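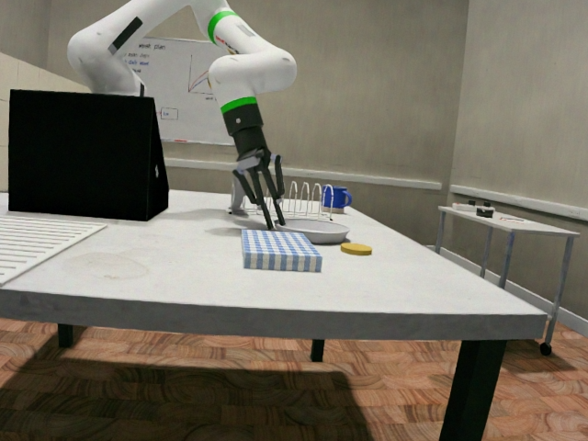

White robot arm with green bands above a table. Computer rendering.

Fitthorpe Badminton Ladder: Frequently Asked Questions

Joining

Who can play on the ladder?
Anyone 16 or over who has paid the season fee. You don't have to live in Fitthorpe or belong to another club. Players from Estel and Gough are welcome, and a fair number already make the drive.

How good do I have to be?
You should be able to serve legally, keep score and hold a rally. If you have never played before, come to the Monday beginners' session first and talk to Manju Malhotra, who runs it. She will tell you when it makes sense to sign up.

Where do new players start?
At the bottom. If you have a league rating from somewhere else, send it to Pankaj Katiyar and he may place you higher. He only does this before the first round of the season. After that everyone starts at the bottom, whatever their rating, and strong players tend to climb quickly.

Is there a limit on numbers?
Yes, 300 across singles and doubles. Someone entered in both counts once. When the ladder is full we keep a waiting list and fill spots in the order people signed up.

Can I join in the middle of the season?
Yes, if there is a spot. The fee is not reduced for late entries.

Challenges

Who can I challenge?
Any player up to 10 places above you. In doubles it is up to five places. You cannot challenge down.

Can I turn down a challenge?
Once per season, without giving a reason. After that, a refused challenge counts as a loss. Challenges that arrive while you are marked as away don't count, so please set your status before you leave town and not when you get back.

How long do we have to play the match?
Two weeks from the day the challenge is accepted. If the two of you can't find a time, write to Kuldeep Pant before the two weeks are up. He can extend it once. If he hears nothing from either player, the challenge is dropped and positions stay as they are.

What happens if I win?
You take the position of the player you beat. That player and everyone between you moves down one. If the higher player wins, nothing changes.

Can I challenge the same person again right away?
No. You have to play someone else first, or wait until the next month starts. The person who lost a place can challenge back at any time, though, and that match does not use up anyone's refusal.

Matches and scoring

What format do we play?
Best of three games, rally scoring to 21, win by 2, with a cap at 30. If your court booking runs out in the third game, the player who is ahead at that point wins. If it is level, play one more rally.

How long is a court booking?
Courts are booked in blocks of 45 minutes, and that includes your warm-up. Most singles matches fit. Doubles pairs who are closely matched may want to book two blocks. Unused blocks can be released at the front desk up to noon on the day.

Who pays for the court?
Split it evenly unless you agree on something else. The season fee covers the ladder only — it does not cover court time.

Who brings the shuttles?
The challenger brings enough for the match. Feather or nylon is fine at every level, but if one player wants feather and the other doesn't, you play with feather and the player who asked for it supplies them.

Do we need an umpire?
No. Each player calls the lines on their own side. If you really can't agree on a call, replay the rally. From November on there is usually somebody at the desk who can step in for matches between players near the top, but please ask a few days ahead.

How do I report a score?
The winner enters it on the Trulum page by the end of the next day. The loser then gets a message and has until the following evening to confirm or object. A score that gets no answer is accepted as entered. Please put in the game scores and not just who won, as we use them for tiebreaks at the end of the season.

I entered the wrong score. Can I fix it?
Not yourself. Send both names and the correct score to Pankaj. If other matches have been played on the strength of the wrong result, those results stand.

Injuries, no-shows and complaints

What if I get hurt?
Set your status to injured. You hold your position for one month, then drop one place a week until you are back. If you stop in the middle of a match, it is a loss for you, and the score is recorded as it stood.

My opponent didn't show up. What now?
Wait 15 minutes from the start of the booking, then report a walkover. Try to reach them first. A player with two walkovers against them in one season is taken off the ladder and can come back in the next one, at the bottom.

How do I make a complaint?
In writing, to Stavros Sfakianakis, within a week of the match. He will ask the other player for their side before he decides anything. If the complaint involves Stavros, send it to Desmond Rosenthal.

Fees and end of season

Can I get my money back?
Before your first match, yes, in full. After your first match, no, except when a doctor has told you to stop playing for the rest of the season. In that case send a note and we refund half.

What happens at the end of the season?
The top eight in singles and the top four pairs in doubles play a finals day — straight knockout, no third-place match. Positions on the ladder are frozen the night before. If someone in the top eight can't come, the next player down is asked.

Do positions carry over?
Yes, for anyone who renews before the new season opens. Gaps left by players who don't renew are closed up, so you may find yourself a few places higher than where you finished.

Can I change doubles partners?
A new pair is a new entry and starts at the bottom.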